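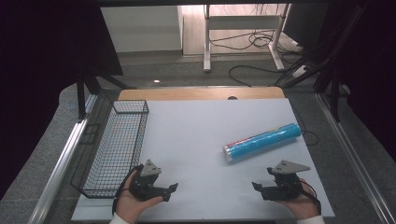 Mesh basket on the white board, tube alongside.

Wire mesh baskets on a bench: overhang or not?

drumisska
I'm setting out a sorting bench and the rectangular black mesh basket keeps ending up over the left edge of the board. Board is 900 mm wide, timber top underneath. The tube is a cylinder in light-blue plastic wrap with a metallic cap, and it has to go in the basket lengthwise. Is an overhang acceptable, or should the basket sit fully on the board?

flurnatix
Fully on. Open mesh has very little mass, so once the load is outboard of the edge it tips. Move it in 11 mm past the point where you think it's fine.

Agata Bianchini
Disagree. Tipping depends on where the centre of gravity ends up, and a tube lying lengthwise loads the basket along its long axis. A small overhang also gives you something to grab underneath. I've run mine that way since March without a spill.

flurnatix
Until someone drops the tube in against the outer wall. What's the wire coating on yours?

Agata Bianchini
Powder coat, grey. It scuffs at the corners and nowhere else.

drumisska
Tube weight is 2000 g, if that changes anything. The wrap is slippery and I'd prefer it didn't roll on the board first.

messina_k
It does change things. At 2 kg I'd side with flurnatix. For the rolling, lay the tube diagonally with the cap end toward the basket – you can pick it up at mid-length and swing it in without changing your grip. A strip of shelf liner helps too. Findex sells it by the metre, but any ribbed rubber will do.

Agata Bianchini
Liner on a white board collects grit and marks the surface. I'd skip it. 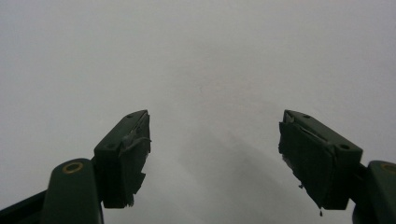
Grip padding, worn edges (split from basket thread)

messina_k
Ragged edges and a strip peeling off the pad. Would you trim that or replace the lot?

flurnatix
Replace. Strip it back to the green plastic, clean off the residue and cut new pieces slightly short of the block's edge.

Agata Bianchini
Trim first. If the rest is still stuck down, leave it alone.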